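Prukville Community Help
Study and Training > Choosing a Course

Is a "top ranked" dental hygiene diploma worth paying more for?

Asked by Maham Rizvi
18 Mar 2026
866 views

I've got offers from two colleges to do dental hygiene and have to accept one by the end of April. One is Planier College, a bus ride from my mum's. The other is Skadutham, which would mean moving out and renting.

Skadutham is fourth on a "best value colleges for dental hygiene" list and Planier isn't on it at all. The list says Skadutham graduates earn more in their first year, and it has a big green badge next to the name saying Top Choice. I've looked for how they worked it out and all I can find is a line saying they use "a range of trusted data". When I clicked the badge it took me to a form asking for my phone number, which put me off.

The tuition difference is 1,262 a year before rent. Both courses lead to the same registration exam. I'm 23, I've been a dental receptionist for a while and the practice would keep me on Saturdays-type hours if I stayed local.

Does anybody hiring look at this stuff? My aunt thinks I'd be mad to turn down a ranked place and I can't come up with a good argument against her.

Follow-up from Maham Rizvi: a few people have asked, both are two years full time and both include clinic placements. Planier's placements are in town. Skadutham says "across the region" and I haven't managed to get them to be more exact than that.

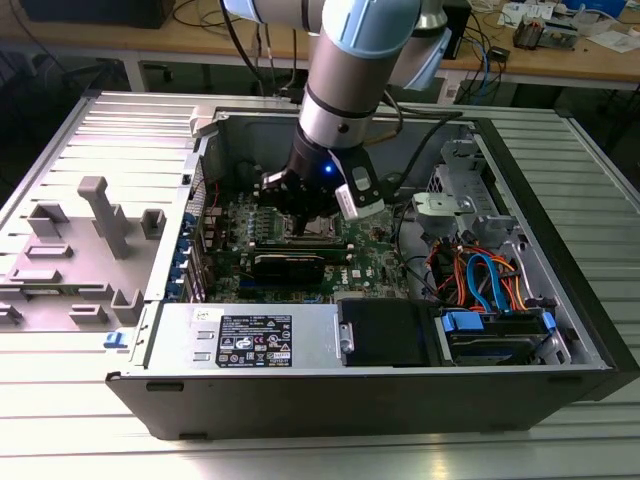

Answers (3)

Sorted by: most helpful

Latrice Holloway
Marked helpful by the asker

I'd start by asking who pays for the list. A page that ranks colleges and then wants your phone number is selling your phone number, usually to the colleges. I can't prove that about the one you looked at, but I'd want to see proof that it isn't the case before I let it cost me 1,262 a year.

Then the earnings claim. How many people is it based on? Hygiene courses are small. If a college has a dozen or so finishing in a year and half of them answer a survey, two people landing jobs in an expensive city will drag the average up nicely. It says nothing much about the teaching. It may not even be hygienists only -- some of these sites lump in dental nursing, or take the figure for the whole college and print it under every course. And if Planier isn't listed, that could mean it did badly, or that it's too small to be counted, or that it never filled in the form. You can't tell which from outside.

I did my own training at a place that was never on any list and I've helped with hiring at two practices since. We looked at registration first. After that it was references and how the person got on during a trial day. I don't remember anyone bringing up a ranking, though I'll admit that's two practices and there are plenty more.

What I would ask both colleges, by email so you have it in writing:

How many started the course in the last intake, and how many of those finished?
What share passed the registration exam first time?
Where exactly are the placements, and who pays the travel?
How many hours do students spend treating real patients, as opposed to practising on models?
What do I have to buy myself?

That last one catches people out. Instruments, loupes, uniform and insurance came to 1,046 for me and hardly any of it was in the prospectus. It might be included at one of yours and extra at the other, in which case your tuition gap is the wrong number to be looking at.

Watch the wording when they reply as well. "Over 90% success" of what? Of those who sat the exam? If a third left before then, it's a pretty poor result with a nice label. If a college won't answer the finishing question at all, I'd count that against it.

"Across the region" would worry me more than the missing badge. I knew a girl who was getting two buses at six in the morning for a whole term.

Comment from Maham Rizvi: Thank you, I've sent those to both. Planier answered the same afternoon with everything except the exam pass rate, which they say they'll look up. Skadutham sent me the prospectus again.

Comment from Latrice Holloway: Ask Skadutham again and quote the questions back at them. Could just be a busy admissions inbox. And don't let Planier forget that pass rate, it's the one I'd most want.

Till Petersen

Going against the grain a bit. Rankings are mostly rubbish, agreed, but "local and cheap" isn't proof of quality either and I think people on here are too quick to say so. Go to both open days. Look at the clinic. Are the chairs in use or is it a showroom? Talk to second years without a member of staff standing next to them.

My sister picked the nearer college (different subject, radiography) and saved a packet on rent, but the placements were thin and she spent a lot of her own time making up for it. She passed. She'd still tell you to check.

I'd also price the rent properly before ruling Skadutham out. A room in a shared house there was 310 a month when I last looked, bills not included, and that was a while ago so don't hold me to it. You'd be losing the receptionist wages too, unless you found something similar. I don't see a first-year pay difference covering that unless it's a big one, and you've no reason yet to believe in it.

Comment from Shagufta Siddiqui: Second years are worth ten prospectuses. Ask them how often clinic gets cancelled.

Saimi Ahonen

Use Virk, it's free and it compares all the courses for you. I got matched with mine in five minutes and its been fine so far

Comment from Latrice Holloway: Does it say where its figures come from?

Comment from Saimi Ahonen: not sure, i think the colleges send them in

Comment from Latrice Holloway: Then I'd treat it as a list of adverts -- handy for finding out what exists, and that's as far as I'd go with it.

Comment from Till Petersen: I tried it for my sister's course and it gave three results, one of which had closed.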